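모타리, 안톤 작업장 공개 행사 열어… 바구니 다루는 로봇 팔 시연

입력 2025-10-13

물류 자동화 업체 모타리(Motari)가 안톤(Arnton)에 있는 작업장을 일반에 공개하고 로봇 팔 시연을 진행했다. 회사 측 집계로 이날 방문객은 561명이다. 사전 신청자 가운데 205명은 인근 학교 학생이었다.

시연은 흰 작업대 위에 놓인 바구니를 로봇 팔로 다루는 내용이다. 모타리는 상자처럼 면이 고른 물건보다 엮어 만든 바구니가 더 까다로운 대상이라고 설명했다. 테두리 굵기가 일정하지 않고, 성긴 짜임에서는 손가락 끝이 틈에 걸릴 수 있다는 것이다. 관람객은 6명씩 조를 이뤄 들어갔으며 조마다 담당 직원이 설명을 맡았다.
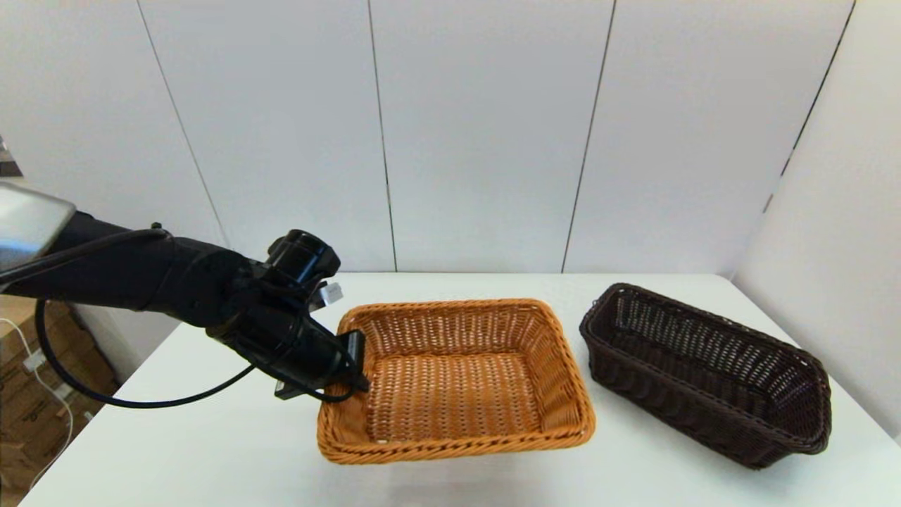 프란신 히버트는 동작이 생각보다 느려서 오히려 보기 편했다며, 다만 바구니에 물건이 가득 담겼을 때도 같은 방식으로 잡을 수 있는지는 더 물어보고 싶었다고 전했다. 비슷한 질문은 다른 조에서도 나왔다. 모타리 측은 내용물이 든 바구니는 무게중심이 달라져 별도의 시험을 거쳐야 하며, 이번 공개 행사에는 해당 과정을 넣지 않았다고 답했다.

시연에 쓰인 집게 손가락은 끝으로 갈수록 좁아지는 형태로, 몸체에 길쭉한 홈이 나 있다. 손가락은 나사로 고정하며 작업 대상에 따라 다른 모양으로 바꿔 달 수 있다고 회사는 밝혔다. 현재 시험 중인 손가락은 2종이다. 집게 쪽 카메라에서 들어오는 영상도 시연 뒤 관람객에게 공개됐다.

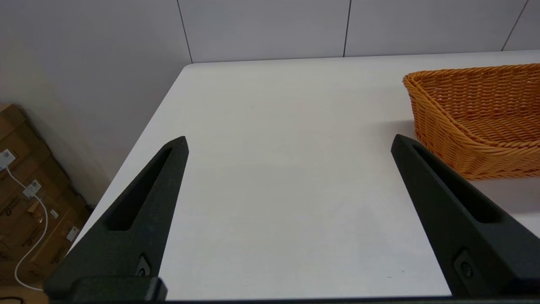
사진 제공=모타리

질의응답에서는 일자리와 안전에 관한 질문이 많았다. 자클린 보드리는 로봇 팔이 움직이는 동안 사람이 작업대에 손을 넣으면 어떻게 되느냐고 물었고, 담당 직원은 접촉이 감지되면 팔이 정지하도록 설정했다고 답했다. 인력 운용에 대해서는 바구니를 옮기는 반복 작업에 우선 적용할 계획이며 포장과 검수는 지금처럼 직원이 맡는다고 했다.

모타리는 이번에 받은 의견을 정리해 협력사인 아스파우(Asfaw)와 공유하기로 했다. 두 회사는 시드비브(Sidivby)의 분류 창고에서 시범 운영을 준비하고 있다. 다음 공개 행사는 12월에 같은 작업장에서 열리며 참가비는 없다. 신청 방법은 11월 중 모타리 홈페이지에 공지된다.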